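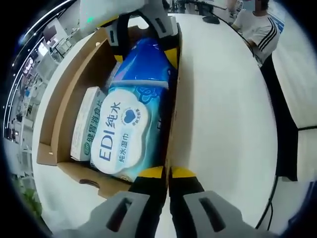
Figure 3. Wrist view from the tray-packing task: a soft pack of wet wipes and a narrow medicine box in an open cardboard tray, with the gripper fingers at top and bottom.

4.2 Packing and unpacking a tray

Of all the chores in our set, putting small goods into a cardboard tray drew the least sympathy from reviewers of our earlier draft, one of whom asked whether it was a chore at all. We invite that reviewer to spend a morning at a packing bench. The task needs no strength and very little planning. A person can do it while thinking about lunch, and many do.

For a two-fingered gripper the picture is less relaxed. The goods in Figure 3 show two kinds of trouble in one tray. The wipes come in a soft, glossy pack that changes shape when squeezed, so the grasp that was planned is seldom the grasp that is made. The medicine box has the opposite manners. It keeps its shape, but it stands on its side and leans on its neighbor, and anything done to one item is promptly reported to the other. The tray itself is shallow, which helps, and has walls, which does not.

We collected 3066 demonstrations of tray handling with the hand-held gripper and trained the policy described in Section 3 on all of them. Each trial began with two items in the tray and ended when both lay on the tabletop, when 65 seconds had passed, or when the operator pressed the stop button (in practice, when the operator winced). We ran 40 trials for each pairing of goods. Items had to come out one at a time. Lifting the whole tray and tipping it over, a method favored by one member of our group at home, was ruled out in advance.

Pairs of rigid boxes gave little trouble. Pairs with one soft pack were where the policy earned its failures. The most common was the pinch that closes on wrapper and nothing else: the fingers rise with great confidence, the film slides out between the pads, and the pack stays put. The second was the tumble, in which a clean lift of the pack leaves the leaning box with nothing to lean on. The box then falls flat against the bottom of the tray, a pose that was rare in training and that the policy treats as a personal insult.

Adding a short pause after the first lift, as suggested by Jacinto Tapia, helped with the tumble. The wrist camera gets a fresh look at whatever is left, and the next grasp is planned on the tray as it now is. The pause did nothing for the pinch. A softer pad might, and so might a suction cup, though a cup brings its own quarrel with wrinkled film.

Can a machine do this chore yet, then? With boxes, we would let it work while we were in the next room. With wipes, we would leave the door open. Picking from clutter was already being called nearly solved in 2012, when Noemí Zavala began keeping a folder of such claims, and the folder is still growing. Section 4.3 turns to folded towels, where our results are worse.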